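Table à pieds épingle : vernis brillant, huile ou on laisse tomber ?

27 janvier, par Brendan Sheehan
Imprimer | Envoyer par e-mail

brendan_sheehan
Bonsoir à tous. On a dans notre salle commune une grande table en bois, plateau brun chaud, assez brillant, posée sur des pieds épingle noirs. Tout le monde la trouve superbe. Moi, je la trouve pénible. Elle marque, elle bouge dès qu'on s'appuie dessus, et j'ai des doutes sur le kit d'entretien Priltetti qu'on m'a vendu avec, « nourrit et protège le bois en profondeur ». En profondeur de quoi, si le plateau est déjà verni ? Je voudrais des avis de gens qui vivent avec ce genre de meuble, pas de gens qui en vendent.

jarlath_mm
Ton plateau brille, donc il a un film dessus. Une huile sur un vernis, ça reste en surface, ça colle, ça attrape la poussière et tu passes ton samedi à l'enlever. J'ai eu le même argumentaire chez Giltden, au mot près. Eau tiède, une goutte de savon, chiffon bien essoré, on sèche derrière. Le reste c'est du commerce.

weronika.k
Pas d'accord, Jarlath. Il existe des huiles dures qui donnent un rendu brillant, surtout si le vendeur a eu la main lourde. Dire « ça brille donc c'est verni », c'est aller un peu vite. Il faut tester sous le plateau, dans un coin, avec une goutte d'eau qu'on laisse un quart d'heure.

jarlath_mm
Le test de la goutte ne distingue pas une bonne huile d'un vernis, dans les deux cas elle perle. Tu le sais très bien.

weronika.k
Sur une huile neuve, oui. Sur une huile qui a deux ans de salle commune, la goutte laisse une auréole. Mais merci pour le « tu le sais très bien ».

iolo_cad
Et les pieds, on en parle ? Je n'ai jamais vu une grande table sur des pieds épingle qui ne finisse pas par danser. C'est prévu pour un bout de canapé, ce truc. Sur du carrelage en plus, ça pardonne encore moins que sur du parquet. Brendan, tu peux montrer la pièce en entier ?

brendan_sheehan
Carrelage gris marbré, oui. La table est au milieu, devant l'estrade, avec le tableau blanc à côté.

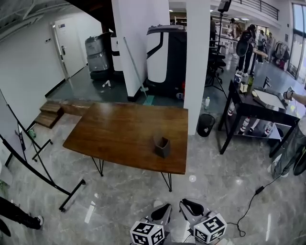

Faut-il mettre des patins en feutre sous des pieds épingle ?

Le feutre s'écrase vite sous une tige aussi fine, mieux vaut des embouts en caoutchouc qui enveloppent le bas du pied et qu'on change quand ils se percent.

iolo_cad
Bon, les pieds sont aussi fins que je le craignais. Les embouts, d'accord, mais ça n'empêchera pas le plateau d'osciller. Ce qui compte c'est la fixation dessous. Combien de vis par platine, et de quelle longueur ? Si ce sont celles livrées avec le kit, je parie qu'elles sont trop courtes.

aine_nim
Je lis « superbe » et « pénible » dans le même message et je me reconnais. La mienne vient de chez Ó Néill, 1 572 euros, et elle bougeait le jour de la livraison. On m'a répondu que « le bois travaille ». Le bois avait bon dos, c'étaient deux vis foirées. Je les ai remplacées par des inserts filetés et c'est nettement mieux. Pas parfait.

jarlath_mm
1 572 euros pour quatre bouts de tige soudés et un plateau...

aine_nim
Je n'ai pas demandé ton avis sur le prix.

iolo_cad
Les inserts, je veux bien, à condition que le plateau soit assez épais. En 17 mm je n'y toucherais pas.

weronika.k
Pour le petit pot posé près du coin, je mettrais un rond de liège dessous. Un fond un peu rugueux qu'on pousse vingt fois par jour, ça finit par rayer n'importe quelle finition, huile ou vernis.

brendan_sheehan
Va pour le liège. J'avais aussi repéré le polish Fisel, quelqu'un a essayé ? Ils promettent d'effacer les microrayures en une passe.

jarlath_mm
En une passe, voyons. Ça les remplit avec de la cire et elles reviennent le mois d'après.

weronika.k
Là-dessus, pour une fois, je suis Jarlath.

aine_nim
J'ai essayé. Joli pendant environ 100 jours, puis des traces de doigts partout. Le flacon est au fond d'un placard depuis juin.

brendan_sheehan
Bon. Savon, chiffon, liège, embouts, et je regarde les vis ce week-end. Le kit Priltetti, j'essaie de me le faire rembourser, sans trop y croire. Je ne sais toujours pas si c'est de l'huile ou du vernis.

iolo_cad
Mesure l'épaisseur du plateau avant de dévisser quoi que ce soit.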